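Sturkovell Physio
May 11, 2022

1/ We get asked a lot about shoulder pain from swimming, so a few posts on it. We're at the Casora end of Polow Road, and up to 59 swimmers come through in a busy month.

2/ Most of them have the same story. They had a winter off, went back to full distance in the first week, and now the front of the shoulder aches when they reach overhead.

3/ Cut your distance by half for a fortnight. Leave the hand paddles in your bag. Keep kicking if it doesn't hurt.

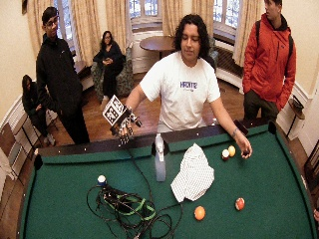 4/ Swimmer's shoulder tends to build up slowly, and people often notice it first away from the pool. Ask yourself how it feels when you reach for a high shelf or put a coat on. Try it leaning over a pool table as well, both arms stretched out across the felt. If that pinches on one side, mention it at your first visit.

5/ At that visit we check your neck, upper back and both shoulders. Then you get two or three exercises with a band. They take ten minutes. Do them on days you don't swim too.

6/ Someone asked if they should stop completely. Usually no. If it wakes you at night or the arm feels weak, stop and get it looked at.

7/ We also run a stroke session with the Jayasinghe swim club in May. It's 73 pounds for the block, and you don't have to be a member.

8/ To book, ring the desk and ask for extension 215. If that's busy, try 216.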